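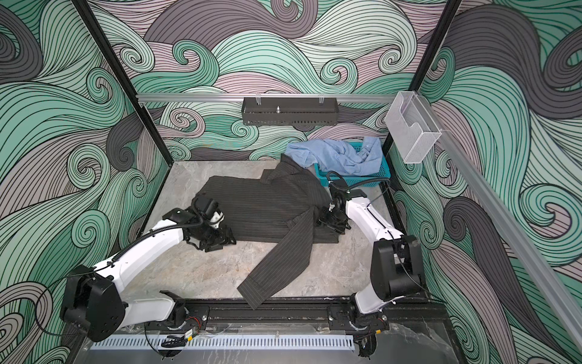
Eleri Lloyd pidió que constara, antes que nada, que el segundo acto sigue siendo larguísimo y que en el último pase se le durmió una pierna y media fila tres. Pues consta, Eleri.

Inicio | Reparto | Actas | Calendario | Contacto

Diciembre – por Lotte Martens
Lectura: 5 minutos

Acta de la reunión del grupo de teatro Stotano, que otra vez me ha tocado escribir a mí (Iestyn, la próxima es tuya, lo tengo apuntado). Empezamos a las 17 h y estábamos Eleri, Trefor, Phong, Iestyn y una servidora.

El acta anterior se aprobó sin leerla entera, como siempre. Trefor solo quiso corregir que él no dijo que el decorado fuera feo, dijo que era «valiente». Corregido queda.

1. El texto

Para los que faltaron: la obra pasa en Narlow en el año 2058, y todo gira alrededor de una notaría a la que llega una herencia que nadie quiere. A mí el arranque me encanta, pero es verdad que entre la lectura del testamento y la pelea de los primos hay un desierto. Phong Đặng trajo una versión recortada y la leímos en voz alta allí mismo, con Iestyn haciendo de las dos tías a la vez (¡tendríais que haberlo oído!). Nos reímos mucho y, sobre todo, se entendía mejor quién debe dinero a quién. Se van fuera 8 páginas. Eleri defendió el monólogo del pozo y lo salvamos, aunque sin la parte de la cabra.

Votamos: cuatro a favor del recorte y Trefor en contra, porque pierde la frase del paraguas. Le hemos prometido buscarle hueco en la escena final.

2. Vestuario

Este punto fue rápido. El notario irá con americana gris oscuro de raya fina y los primos con lo que tengan en casa, mientras no lleve letras. Falta el abrigo de la tía mayor, que tiene que poder quitarse de un tirón, y ahí Phong quiere probar con velcro.
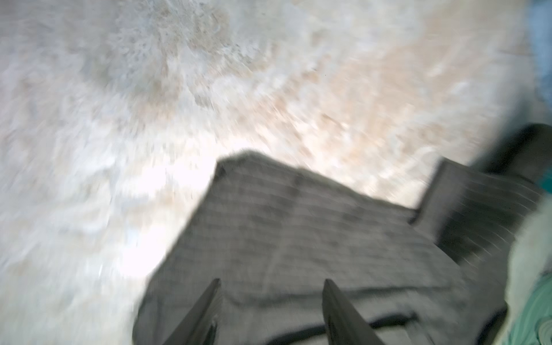
Luego estuvimos un buen rato con los zapatos, porque en el escenario nuevo cada paso suena como un martillazo y en la escena del velatorio eso no puede ser. Iestyn propone pegar fieltro en las suelas. Yo propongo que andemos menos. Lo probamos en el próximo ensayo y que decida el oído de Eleri, que es la que se sienta al fondo.

3. La función en Sivthorpe

Nos han confirmado la sala, ¡por fin! Caben menos de los que pensábamos y no hay telón, así que los cambios se harán a oscuras y con música. Trefor ha hablado con transportes Jenkins y nos guardan una furgoneta para la ida; la vuelta está por ver. La mesa del notario no cabe montada. Iestyn dice que la desarma en 17 minutos y yo le creo lo de desarmarla, lo de volver a montarla ya me da más respeto.

Queda pendiente si vamos la tarde de antes. Phong y yo preferimos dormir allí y ensayar las luces con calma, Eleri no puede y Trefor depende del perro.

4. Ruegos y preguntas

Iestyn pregunta si podemos dejar de ensayar con la ventana abierta. Eleri pregunta si podemos abrirla más. Sin acuerdo.

Trefor Gape se lleva el texto recortado para pasarlo a limpio y lo manda a todos esta semana – con las páginas numeradas, por favor, que la última vez fue un lío. Yo escribo a la sala de Sivthorpe para preguntar por los enchufes.

Acabamos casi a las nueve y recogimos las sillas entre todos menos Phong, que tenía tren.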